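# Arm stops dead on the way down, error 3448

**tinmoth**

Bin to bin sorting cell, built on a Karnik controller. Since Tuesday the arm has been faulting on the approach move into the front bin. It gets to just above the floor, stops, and the controller throws 3448 (joint torque limit). Happened on 15 of the last 64 picks. Clearing it and jogging up by hand always works.

I've re-zeroed it twice and swapped the gripper tip. No change.

**Oddbracket**

Is the gripper touching the wall between the bins? We had the same code at Prurkel and it was a collision every time. Check your bin position first – they creep.

**tinmoth**

Bins are clamped at both ends, orange spring clamps. I measured against the table edge and they haven't moved.

**Oddbracket**

Spring clamps aren't fixings. They'll hold until something leans on them. I'd screw down a stop block before touching anything else.

**fenwick_lathe**

Disagree. If the bin had shifted you'd get bad grips as well as faults, and he hasn't mentioned any. Torque limit with nothing in the way says cable drag to me. What does the wrist do just before it stops?

**tinmoth**

Rotates to line up with the object. Bottles and anything long get the biggest turn. Grips are fine when it gets that far.

**fenwick_lathe**

Then look at your loom at full rotation. And post a photo.

**tinmoth**

Two things I can see now I'm looking properly:

1. The yellow cable loops round the side of the orange-brown cover and goes back up the arm with the black bundle beside it.
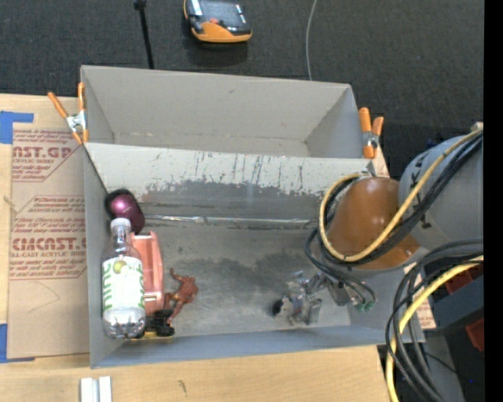 2. The thick black and grey group drops past the table edge, crossing in front of the bin's right corner.

**fenwick_lathe**

Second one would be my bet. Lift that group clear of the corner and run the big rotations at low speed, hand on the stop.

**Oddbracket**

Still think the dividing wall wants checking. It's scuffed all the way down.

**tinmoth**

Those scratches have been there for months. Retied the cables higher with more slack and did 16 picks, no fault. I'll leave it on slow until Magesa send the proper cable guide, and I'll fit a stop block as well.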